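Boat basket

A boat basket is a shallow, open household basket, longer than it is wide, with sloping sides and a base smaller than its rim. It is used mainly at table, for bread, rolls and fruit, and as a holder for small things that collect on kitchen and dining surfaces. The name refers to the outline and has no connection with use on water. In the trade the same article is also sold as a bread boat or long tray basket.

Name and origin

The term was in common use among the basket shops of Rorkska before it appeared in print. The Geum workshop listed a boat basket in its October catalogue in two lengths, the shorter of which measured 300 mm at the rim. Earlier lists from the same workshop show a comparable piece under the heading of table ware, without a separate name. The household handbook Patine adopted the term in its second edition and dropped the older "roll tray", which had been applied to flat wooden trays as well.

Construction

Most boat baskets are woven in willow, rattan or a similar cane. Work begins at the base, and the side stakes are bent up at a low angle and held there while the lower rows are put in. As the sides rise, the stakes are allowed to spread. The rim is finished last, with a folded or wrapped border. A low wall makes the weaving quick, but an uneven spread at the two ends is difficult to correct later, and baskets with this fault tend to rock when set down. The Geum pattern specifies a wall height of 40 mm at the middle of the long side.

Use at table

The basket is normally placed within reach of the people seated, with its long side parallel to the edge of the table. A cloth lining is customary in some households and serves to catch crumbs. On long tables two baskets are preferred to one large one. Handbooks differ on the best surface. The Stistel tables, which were made for canteens and shared kitchens, had plain pale tops on the grounds that crumbs and spills would be noticed and wiped away. A white tabletop has a similar advantage in the home, though it marks more readily than a patterned one.
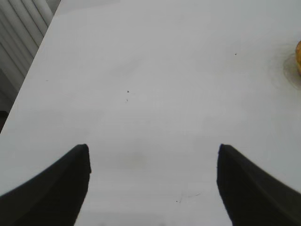 A reader who wrote to Patine objected that pale tops were praised far too freely, and that a woven base dragged across one would leave fine scratches within a year. The reader advised lifting the basket every time, or sewing felt pads to the underside. Later editions of the handbook printed both suggestions.

Use in tidying

Apart from its place at meals, the boat basket is widely used for clearing surfaces. Small objects are gathered into it, carried to where they belong and put away, and the basket is then returned to its shelf. Patine recommends that it should not be left standing full, as it will then be treated as permanent storage. Soft goods such as napkins are folded before they go in; heavy items are better carried by hand — a shallow wall gives them little support. The handbook sets the limit for a light cane basket at 500 g.

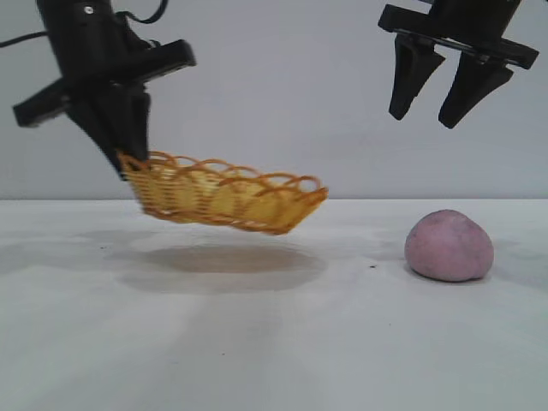

Colour and finish vary with the material and the maker. Undyed willow ranges from buff to brown, and stained or varnished work may be considerably warmer in tone. Darker finishes hide handling marks at the rim, where the basket is most often gripped. The yellow-orange wicker basket shown above a white tabletop has the typical form, elongated and shallow, the sides flaring outwards from a narrower base. Painted baskets are less common and need more frequent repair.

Care

Loose crumbs are shaken out and the weave is brushed with a dry, soft brush. A damp cloth may be used on varnished cane. Soaking is not advised for finished baskets — the border can slacken as it dries. Broken strands should be trimmed close to the weave.

See also: Bread basket; Table linen; Willow weaving

Entry last revised 13 Feb 2022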